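The Keep-Out Rule

The draft standard was 171 pages long, and Nerys Parri had been told she could read it on the train. She read the first 30 pages on the train, and then she read the menu from the buffet car, twice, because it was better written.

By the time she got to Perelau it was raining and Wyn Rowlands was waiting under the awning with a visitor badge in each hand, one of them hers and one left over from somebody who had canceled.

"Did you get to clause nine?" he asked.

"I got to the definitions. You define 'near' three different ways."

"That's why we want you on clause nine."

Clause nine was the keep-out rule. It said that when an arm worked beside a fixed structure, no part of the arm was to come closer to that structure than the distance set down in the cell plan, except on an approved approach. It said this over four pages. Nerys had spent most of her working life going into plants where the rule was painted on the floor in yellow and the forklift drivers had worn it off by spring, and she had opinions about four pages.

The room upstairs had a long table, a screen, and a coffee machine with a note taped to it in Rhiannon Probert's handwriting. Rhiannon had the pen on the draft. She was the one who had put in "shall" everywhere that people had been happy with "should," and she hadn't made many friends doing it. Irfan Lumenta ran the simulations, and he was already plugged in.

"We've built the cell from the Grisard site," he said. "Same rack, same table height. We can test the rule before anyone pours concrete."

"Has anyone at Grisard been asked where their rack really is?" Nerys said.

"It's in the drawings."

"I know it's in the drawings."

Irfan let that go by and brought up the first view.

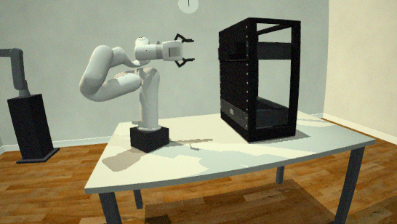 Cell model, arm beside the rack, gripper open.

"Clear air between the fingers and the rack," Wyn said. "So that passes."

"What distance does it pass at?" asked Nerys.

"Whatever's in the plan. In this one, 100 millimeters."

"Who picked 100?"

There was a silence, and the coffee machine filled it. Rhiannon turned back through her notes. The number had come from an earlier draft, and the earlier draft had taken it from a guide put out by Jitaru, and the guide gave a reference to a report that Rhiannon had asked for in November and never received.

"It's a round number," said Irfan.

"I noticed."

"You can't tell me it's too small, though."

"No," she said. "I can't tell you it's anything. Look at the hand. The fingers are spread and there's nothing in them. Your rule measures to the arm. If that thing picks up a tray, where do you measure to?"

"To the arm," said Rhiannon slowly. She had found the sentence. "'Any part of the arm or its tooling.' It doesn't say load."

"So a man could follow all four pages and put a tray through the rack."

Wyn said that no sensible person would read it that way. Nerys said she had met the people who would read it, and that they were perfectly sensible, and had 400 trays to move by the end of the shift.

They broke for lunch, which was sandwiches. Iolo Gwilliam came up from the shop floor to eat his with them. He had been setting up arms at Perelau since before there was an upstairs, and he listened to Rhiannon explain the trouble with his mouth full and his eyes on the screen.

"Let me see one where it's carrying," he said.

Irfan found one. 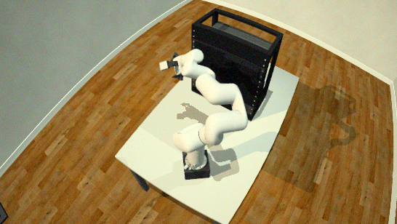
Same cell, block held out to the left of the rack.

Iolo walked up to the screen and stood too close to it, the way he did with everything.

"Hand's away from the rack," he said. "Block's away from the rack. You'd say it was fine."

"It is fine," said Irfan.

"What about this, then?" He put a finger on the bend of the arm, where the white showed against the black. "You've all been looking at the hand. What's the gap here?"

Irfan leaned in. From where they were looking, the arm went right across the corner of the rack. It might have been a foot in front of it. It might have been a lot less.

"I'd have to ask the model for the distance," he said.

"Ask it, then."

He typed for a while. Nerys ate the other half of her sandwich. She had expected to enjoy this part more than she did.

"It's clear," Irfan said at last. "It's well over the hundred."

Wyn let out his breath. Iolo nodded, not at all put out, and went back to his chair.

"Good," he said. "But you didn't know."

"The software would have flagged it."

"In here it would. I haven't got that downstairs. I've got a lad with a tape measure and a copy of your book, if he's been given a copy." He looked at Nerys. "Does the book say which bit to measure?"

"It says any part."

"That's a lot of parts."

Rhiannon had started writing. She crossed out a whole paragraph about approved approaches, and Wyn made a small sound, because he had written it. Then she read out what she had. The distance was to be taken at the closest point of the arm, the tooling or the load. It was to be checked over the whole move, with the largest load the cell would handle. It was to be checked again on the floor, against the rack as installed, by somebody who signed for it.

"And the number?" said Nerys.

"I could leave the number blank. Make the site work it out and show how."

"They'll write in 100," Iolo said.

"They'll have to show how they got it."

"They'll say it came out of the old draft."

Nobody had an answer to that. Wyn said the Nollance people would complain about the signature, and that they had complained about every signature so far, including the one on the attendance sheet. Irfan asked if he could at least keep the pictures in the annex. Rhiannon said he could if he put the measured distances next to them, at the hand and at the bend, and he wrote that down on the back of his badge.

Nerys took her copy and turned to clause nine, now a page and a half. She still didn't like it. It had two shalls in one sentence, and "near" had crept back in at the end. She circled it.

"I'm coming down to Grisard with you when you go," she told Wyn.

"There's no budget for that."

"I'll bring my own tape."

He looked at the rain on the window, and then he went to see what trains there were on Wednesday.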